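Filed under: Workshop notebook / Visits and open days

Tuesday, open day at Plamlow

Doors at ten. I was in by half past eight to get the simulator running on the big screen before the Birkudico people arrived with the banner stands. The real arm was already on and homed. The simulator machine wanted an update, which I refused, and then wanted it again.

Plan was the same as we agreed in August. Real arm on the left bench doing the peg sorting, simulator on the right with the wrist view up full size, and visitors free to drive the simulated gripper with the hand controller. The idea was that people would watch the real one first and then have a go at something they couldn't break. In practice most of them went straight to the controller and had to be steered back to the arm afterwards.

Door count for the day was 81. That includes the coach from Larnorville, which came in one lump just after eleven and filled the aisle between the benches. We should ask them to split into two groups next time. I ran the talk twice with people standing behind the arm fence who couldn't see the screen at all.

Real arm: no faults until early afternoon, when it stopped on a torque limit with a peg half in the tray. Cleared it, re-homed, carried on. It did the same again near closing. Both times it was the end column of the tray, so I think the tray has been pushed over against its clamp. Have marked the bench with tape and will measure it tomorrow before anyone touches it.

Simulator: 769 episodes in the log when I shut it down, though a good many of those are resets. The reset button on the controller is right under the thumb and children hold it down. I'd like it moved to the keyboard. The log ought to separate a reset from a proper attempt as well, otherwise the number means very little. Somebody from Birkudico wanted to put it on their page and I asked them to wait.

Latency was fine all morning. It went off after lunch, with the view lagging behind the hand by enough that people were overshooting. Found the recorder was writing every frame to the network drive. Pointed it at the local disk and it was fine again. Note for whoever sets up next: the path is in the launch file, not in the settings window, and the settings window will happily show you the wrong one.

The wrist view is harder for newcomers than we expected. They have no feel for how far off the surface is. Several visitors drove down and kept going until the contact warning came up. Adults were worse at this than the school group. I put the side view in a small window in the corner and that helped, but it covers the episode timer. The other thing is the lighting. With the current texture the work surface comes out very dark, nearly black, and on the big screen with the blinds open it was hard to read. I tried raising the ambient light in the scene file and it washed out the fingers, so I put it back. Needs doing properly with a second light from the side.

Szabó controller: worked, but the cable is too short for the right bench. We ended up with the computer on a stool. Either a longer cable or swap the benches round. I prefer swapping the benches, as the fence could then go along the wall and we'd get the aisle back.

Questions that came up more than once, for the handout:
- Does the simulated arm behave the same as the real one? (Said close enough for practice, and that friction is the part we trust least.)
- How long does it take to learn? (Said 7 hours to be useful on our tasks. Would like to check that against the training sheets before it goes in print.)
- Can it feel what it's holding? (Said it reads the motor current and nothing more.)

Things to do before the next one:
- tray clamp, measure and refit
- reset button off the controller
- recorder path to local disk by default
- second light in the scene file
- side view window moved clear of the timer
- chairs, there were 2

Packed up by five. Arm is parked and the key is in the drawer. I've left the simulator computer switched on with the wrist view still up. 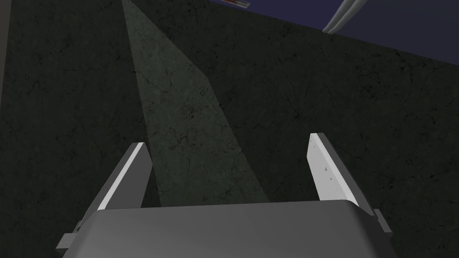

Szabó asked whether we could keep the side view on from the start next time, as the people who had it settled in much faster, and said a longer cable can be sent if we'd prefer not to move the benches.

3 comments - 6 shares

Recent entries
Fence layout for the left bench
Peg tray, second version
Hand controller: first tries
Notes from the Larnorville visit planning call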